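Fabric Treat Bags for Halloween

These bags take one evening and a fat quarter each. I make them in November too, with plain fabric, for small gifts. The pattern is my own and I call it the Stondik, after the street I learned to sew on.

What you need

One fat quarter of cotton
Cord, cut to 13 inches, two pieces per bag
Polyester thread
A safety pin
Chalk or a washable pen

Wash and press the fabric before you cut.

Cutting

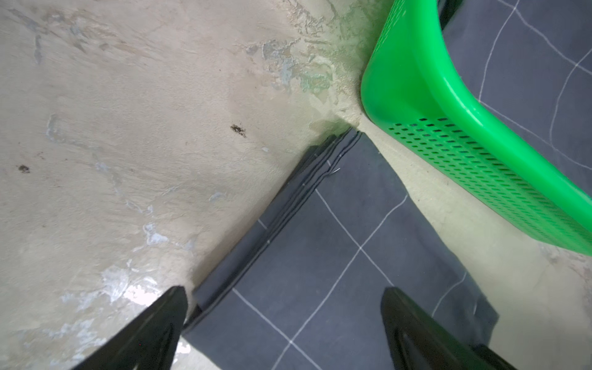
Cut two rectangles, 9 inches wide and 13 inches tall, with any print running upright. Dark cotton is my usual choice for Halloween. Something like the slate gray with thin white lines, folded up by the green basket, would suit a ghost or spider web bag, and the lines help you cut straight. Chalk shows up well on a dark color – a blue pen does not.

Sewing

1. Place the rectangles right sides together. Mark 2 inches down from the top on both sides.
2. Sew from one mark, down the side, across the bottom and up to the other mark. Use a half-inch seam and backstitch at both ends.
3. Press the seams open, all the way up to the top edge. Topstitch around each side opening.
4. Fold the top edges down a quarter inch, then three-quarters of an inch. Stitch close to the lower fold.
5. Turn the bag out. Thread one cord through both channels from the left and the other from the right, using the safety pin. Knot the ends.

If you want an appliqué, fuse it to the front piece before step 1.
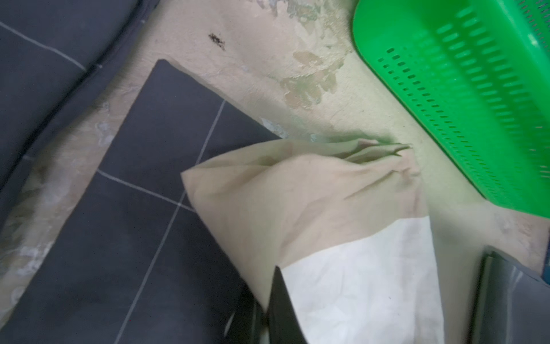
Usman Mengal wrote in to say that the cord is too short for knotting if your seams run narrow, and that he cuts his at 24 inches and trims after. I have tried it his way and the longer cord is easier to thread. Trim once both sides pull evenly.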